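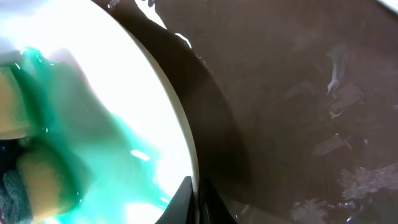
## Dried beans, cooked ahead for the week

Several readers wrote in after the September issue to ask how we cook dried beans for the lunch recipes. The method is the same for navy, pinto, black and great northern beans. Kidney beans are handled a little differently, and they get their own paragraph further down.

Start the night before. Pour a one-pound bag onto a sheet pan and pick out any stones or shriveled beans. Rinse the rest, put them in your largest bowl and cover them with cold water by three inches. Stir in a tablespoon of salt. The salt helps the skins soften and keeps most of them from splitting in the pot. Leave the bowl on the counter overnight, or in the refrigerator if your kitchen runs warm.

In the morning, drain and rinse. Put the beans in a heavy pot with fresh water to cover by two inches, half an onion, two bay leaves and a spoonful of olive oil. Bring to a boil for ten minutes, skim off the foam, then turn the heat down until the surface barely moves. Set the lid on slightly ajar.

Start tasting at 45 minutes. Most beans are done in 60 to 90, but a bag that has sat in the pantry for a couple of years can take two hours and may never go completely soft. Try five beans from different parts of the pot. If one is chalky in the middle, keep going. Add hot water from the kettle if the level drops below the beans.

Salt the broth to taste once they are tender and let everything cool in the liquid. One bag makes six cups or so, about the same as four cans.

### Kidney beans

Raw kidney beans contain a toxin that soaking doesn't remove. Throw out the soaking water, cover with fresh, and boil hard for a full ten minutes before lowering the heat. Do not cook them from raw in a slow cooker, which may not get hot enough. If you want them in a slow cooker chili, cook them on the stove until tender first.

### Storing

Beans keep four days in the refrigerator, covered with their broth. For the freezer, pack them in pint containers with enough liquid to cover and leave half an inch at the top. Use them within six months.

### What to do with them

Ingegerd Boström mashes a pint of navy beans with lemon, garlic and dill and eats it on rye crispbread. She sent the following for a quick soup, enough for two:

- 1 pint cooked beans with their broth
- 1 carrot and 1 celery stalk, chopped small
- 1 tablespoon butter
- 2 cups water
- a handful of chopped kale
- cider vinegar, salt and pepper

Cook the carrot and celery in the butter for eight minutes. Add the beans, broth and water and simmer for 15. Mash a few of the beans against the side of the pot, stir in the kale, and cook five minutes more. Finish with a teaspoon of vinegar.

Next issue: lentils, and which kinds hold their shape in a salad.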